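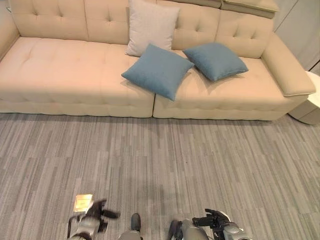
A long sofa with buttoned cushions. Find the buttons!

**Why do sofas have buttons?**

Quick one today, lots to get through.

Look at your sofa at home. Any little dents with a button in the bottom? That's called *tufting*. Say it: TUFF-ting. Good word.

So, what are they for? Not for doing up, like on a coat. Inside a cushion there's stuffing. Foam, fluff, feathers sometimes. Long ago it was horse hair (yes, really, scratchy). You sit down, you wriggle, the stuffing slides about. Lumps! Flat bits!

A tuft stops that. A strong thread goes down through the cloth and the stuffing, gets pulled tight and tied. Button on top so the thread can't rip thru the cloth. Stuffing stays put.

Some modern sofas do it just for looks. Still nice.

**What's a seam?**

The line where two bits get sewn together. The sofa in the picture has a big one between the two parts of the seat. A blue pillow is lying right across it. At home, gaps like that eat things. Coins, crumbs, pencils. Toshiko Tanabe, who mends sofas in Porkthorpe, once found 7 spoons in one. Seven!!

**Try it**

You need: an old sock, some cotton balls, thread, a button, a grown-up for the needle.

- Stuff the sock. Tie the end.
- Squash it. Watch the stuffing move.
- Sew the button on, right through to teh other side. Pull tight, knot it.
- Squash again. Any diffrence?

Do 3 buttons in a row if you've got time.

Next time: springs. Boing.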